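Young Explainers > Food and Growing > Why Does Fruit Have a Skin?

Why Does Fruit Have a Skin?

May 12, 2018
By Trinidad Mangubat

Print this page | E-mail this page

When I was seven I decided that fruit skin was a waste of everybody's time. I peeled everything. I peeled grapes! If you have ever tried to peel a grape with your fingernails, you'll know that it takes ages and that you end up with a very small, very sad grape. My gran watched me do it and asked, "What do you think that skin was for?" I had no idea. I thought it was just wrapping.

Well, it is wrapping, sort of. But it's very clever wrapping, and it has a lot of jobs to do.

Job one is keeping the water in. Most fruit is nearly all water. An orange, an apple, a plum, a melon — squash any of them and you get wet hands. Water is always trying to get away into the air, just as it does from a puddle on a warm playground. So the plant puts a layer around the outside to slow it down. On lots of fruits the very outside of the skin is waxy. You may have seen a pale bloom on a purple plum, the dusty stuff that rubs off on your thumb. That's wax, and the plum made it all by itself.
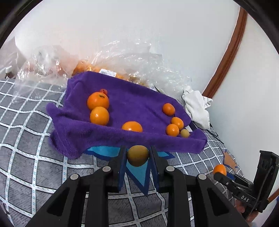 Skins come in all sorts of textures, and I think feeling them is half the fun of a fruit bowl. A peach is fuzzy, a kiwi is hairy, a pineapple is prickly enough to make you say ouch. Others are hardly textured at all, like the little yellowish-tan one in the picture, which is a bit bigger than a golf ball and has smooth skin with faint mottling on it. Mottling just means patches of slightly different colour. Plenty of fruits have marks like that, and there are lots of ways to get them. A leaf might have shaded one bit of the skin from the sun, or a twig might have rubbed against it on a windy day.

Job two is keeping nasties out. There are tiny living things called moulds, and they love sugar as much as you do. Their spores float about in the air, far too small to see, and they land on everything. As long as the skin is whole, most of them can't get in. Make one little hole, though, and it's like leaving the front door open. The spores land on the sweet wet part, start to grow, and in a few days you've got a furry green patch and a horrible smell. I once left a satsuma with a split in it at the bottom of my school bag from the last day of term in October until we all came back. I won't tell you what it looked like. (It looked like a tennis ball.)

Job three is my favourite, which is sending messages. A plant can't walk anywhere, so it needs help to move its seeds about. If a bird or a monkey eats the fruit, the seeds may get dropped somewhere new, with a nice dollop of manure to start them off. Yes, I do mean poo. But the plant doesn't want its fruit eaten too early, before the seeds are ready. So lots of fruits start off green and hide among the leaves, and the skin changes colour later on. Red! Orange! Yellow! It's like a shop turning its sign round from CLOSED to OPEN.

The green comes from something called chlorophyll (say it "klorra-fill"), which plants use to catch sunlight. As many fruits ripen, the chlorophyll breaks down, and other colours can show. Some of those were there all along underneath the green, and some are made fresh. Oranges are a bit odd, because in very hot places they can be perfectly ripe and still have green skins. They often need cool nights to turn properly orange.

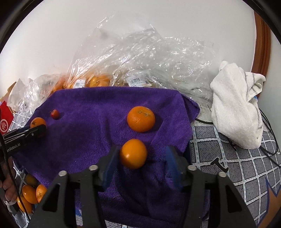
Oranges and their relations belong to the citrus family, along with lemons, limes and grapefruits, and they've got a skin with an extra trick. The coloured part of the peel is full of tiny pockets of oil. Those pockets are why a mandarin, like the deeper orange one on the purple towel, has a shiny peel covered in dimples. Find its stem scar as well, near the top. A stem scar is where a fruit used to be joined to its tree, and all its water and sugar came in that way. It's a bit like your belly button, if you think about it.

If you want to meet the oil for yourself, take a piece of peel and bend it sharply with the coloured side facing outwards. Point it away from your face, as it really stings your eyes. You might see a fine spray come out, and you'll certainly smell it. We think it smells lovely, but lots of insects can't stand it.

Now, here's something to try at home — you'll need a grown-up for the cutting.

Find two apples of about the same size. Ask your grown-up to peel one of them and leave the other alone. Put each one on its own saucer, on a shelf where the dog can't reach. Have a look after 30 minutes, and you should find the peeled one starting to go brown. That's the air getting at it. If you've got kitchen scales, weigh both apples at the start and again every day for 4 days, and write the numbers down. Which one gets lighter faster? Where do you think the missing weight has gone? Please don't eat the apples afterwards. The compost heap can have them.

My peeled one went wrinkly and leathery, like an old football. The other still looked as if it had come from the shop that morning.

As for the grapes, I eat them whole now. Gran still asks me now and then if I'd like one peeled.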